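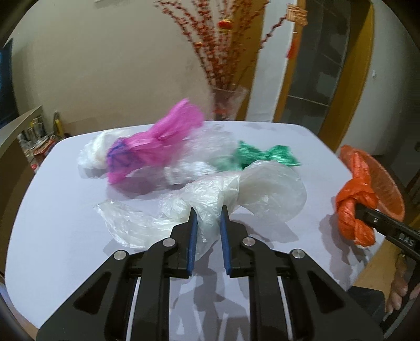 Crumpled plastic bag on a white table

Topic: How do you all store your saved plastic bags?

PrincessBanez
Hello everyone, longtime reader here and only an occasional poster, so please be gentle. I grew up in a house where no plastic bag was ever thrown out. My mother kept them in the drawer under the oven, and when that drawer got full she started on the one beside it, and I have carried on the family tradition a little too well. We moved to Curkanham in March and I packed a whole moving box of bags. My husband carried it up the stairs without a word, bless him – but I did see the look.

So how do you keep yours? I've tried stuffing them all inside one big bag on the pantry door, but you pull one out and six come with it. I do use them! Small trash cans, wet swimsuits, shoes in the suitcase, onion peels. I just want to find one without a wrestling match.

oldstove_irkeck
Welcome, Princess! Fold them into triangles, the way we used to fold paper footballs in school. Lay the bag flat, press the air out, fold it lengthwise into a long strip, then turn up the corner over and over until you reach the handles and tuck them in. I do mine in the evening with the radio on and it's very restful. They go in an old shoebox and the shoebox goes on top of the fridge.

Neva_knits
I say this with love, but life is too short to fold garbage bags into triangles. An empty tissue box, stuff them in, pull them out. Done. When the box is full I stop saving them, and that rule has done more for my kitchen than any folding ever did.

oldstove_irkeck
Well, Neva, you spent all winter on a sweater for a dachshund, so I'm not sure we should get into what life is too short for :) And the tissue box never worked for me. Mine always jammed at the opening and I tore the cardboard getting my fingers in.

Neva_knits
Fair point about the sweater. He looked very handsome in it.

dimaculangan15
I'm going to be the grump. The thin ones get brittle if you keep them for years. I cleaned out my aunt's hall closet and found 207 of them (I counted, I was that annoyed), and the ones at the back came apart in flakes all over the carpet. Took me two rounds with the vacuum. Keep 15 good ones and take the rest to a store that collects them, if you have one nearby. Call first, ours stopped doing it.

PrincessBanez
Oh dear, 207. I'm a bit afraid to look in my own box now. I had no idea they could go to flakes like that, and I know for a fact some of mine came from the old apartment and maybe the one before it.

Do any of you wash the ones that had food in them? My mother did, and hung them over the faucet.

oldstove_irkeck
Bread bags I just shake out over the sink. Anything that held raw meat goes straight in the trash, no matter how nice a bag it is.

Neva_knits
Same here on the meat. I do rinse the freezer kind and stand them upside down over a wooden spoon in a jar, and they're dry by breakfast.

dimaculangan15
I don't wash any of them. The hot water costs more than the bag.

Neva_knits
Who said hot water?

PrincessBanez
You are all so kind, thank you. I folded a few triangles last night and then got tired and stuffed the rest in a tissue box, so I suppose I'm on both sides. Box number two is still in the garage. I'll report back once I've been brave enough to open it.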